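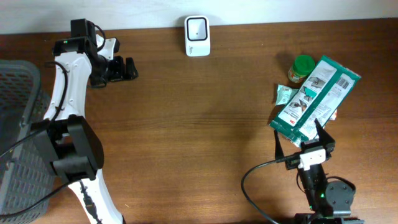 Van at four. It was ten past two and Menaka still hadn't done the table.

She'd done the bedroom. Done the hall cupboard, the linen, the hats, the drawer of dead batteries. All of it in boxes with her bad writing on the sides. The table she'd walked past all day with her elbows in.

Brown table. Brown wood with the grain running long ways, and if you sat with your back to the window you could follow one line with your finger until you ran out of arm. She'd done that when she was six, waiting for her egg. She did it now. Still there, still ran out.

Stop it. Pack.

The grey basket first, the one with the holes. Basket goes to Tahsin, he'd asked for it. Of all the things. A whole house and Tahsin Jayasinghe rings up from Brurnwood and says can I have the plastic basket. She'd said yes before she thought to ask what for and then it was too late to ask.

Phone.

"I'm at Mollah," he said. "Do you want a pie?"

"You're at Mollah? That's an hour. That's more than an hour Tahsin."

"Hour ten. Do you want a pie or not."

"What kind."

"There's one kind."

"Yes then. Yes. Drive."

She hung up and put the phone somewhere and right away couldn't see it.

Ok. The end near the wall. The little white thing with the screen, standing up straight against the wall like it was waiting to be picked for a team. She'd bought that. She had actually posted it, paid for the fast one, and Grandma had rung to say thank you very much dear, it's lovely, what is it. And then stood it on the table and dusted it for three years. Menaka picked it up, put it down, picked it up. Kitchen box? Bin? She put it back.

Not helping.

The other side then, where everything lived. There was always a bunch of stuff on that side. When they cleared for dinner it only ever shuffled up, nothing ever left, it was more like the plates were visiting. Packet of this. Packet of that. And the jar.

The jar with the green lid.

Orange and cream label, same as ever. Couldn't be the same jar. Had to be the same jar. Grandma was 94 and didn't hold with throwing out a jar, a jar was as good as money, there'd been a whole speech. You could hear the start of it coming from the next room. *When we came here, we had two cups and a jar.*

Menaka shook it. It made a sound that food doesn't make.

She tried the lid. No. Tried it with her sleeve. Tried it with the tea towel but the tea towels were in a box marked TEA TOWELS under a box marked MISC under the heavy one. Banged it on the edge of the table, gently, then said sorry out loud to the table.

Twenty to three.

She ran it under the hot tap. Nothing, because the hot had been turned off at ten that morning by her, very organised, well done. Sat down with the jar in her lap and both hands on it and her teeth together and turned and it went, all at once, so easy she nearly threw the lot over the floor.

Buttons.

Only buttons! She laughed, a sort of bark. Shirt buttons, coat buttons, one off a uniform, one shaped like a duck which was hers, off the yellow cardigan, she'd cried for that duck. She'd cried in the car the whole 400 kilometres home and Mum had said it'll turn up. Thirty one years. It turned up.

Under the buttons there was paper. Folded small, then folded again, the way Grandma folded everything, like somebody might be looking.

She got it out with two fingers. It was the back of an envelope and it said

*Table. $100 from the Litus people, he wanted 150. Carried it ourselves. Do not let them sell it for less than it cost.*

And then under that in a different pen, shakier

*Menaka likes the lines.*

She read it and she put it down. Then she got up and walked to the sink and looked in the sink for a bit. Nothing in it.

The thing was the table was sold. She'd put it up on Stitix in January with one blurry photo and a man offered 800, no haggling, nice manners, he was coming with his son at five. She'd been pleased. She'd told people. Her flat had a kitchen you could touch both sides of, where was she meant to put a table, on the roof?

Eight hundred. More than it cost. So she hadn't even done anything wrong, technically. Grandma would've shaken the man's hand and counted it twice.

Menaka likes the lines.

"Oh, for god's sake," she told the jar.

She found the phone in the TEA TOWELS box, no idea. Typed it fast before she could go off it. *Hi, very sorry, table no longer availble, family thing, so sorry to mess you round.* Sent. Saw the typo. Felt sick. Felt fine. He wrote back in under a minute, *No worries, my nan had one like it.* Which was worse somehow.

Then she rang Tahsin.

"I'm driving," he said. "I've got you on the speaker. The pie's on the seat, it's got its belt on."

"How big's the van?"

Road noise.

"Why," said Tahsin.

"Just how big is it."

"It's the size I said it was. For the boxes. And my basket. Menaka."

"Do the legs come off? You fixed it that time. Do you remember if the legs come off?"

"On the table?"

"Yes on the table!"

More road. She could hear him thinking, he always breathed through his nose when he was thinking, he'd done it over every homework they ever did on that table, one either side, his maths and hers.

"Two of them do," he said.

"Two."

"The other two I glued."

She looked at the clock on the stove. Five past three. She looked at the door. She put the duck in her pocket and the rest of the buttons back in the jar, and the paper on top, folded the way it wanted to fold, and did up the green lid, not tight.

"Ok," she said. "Two's good. Where did you put the screwdriver?"

"It's in the basket," said Tahsin.

It wasn't. She went to look under MISC.

94 shares
12 comments

More short stories
The Last Bus Out of Mollah
Wet Paint
What My Brother Did With the Ladder
Salt, Then Sugar
Two Rooms and a Verandah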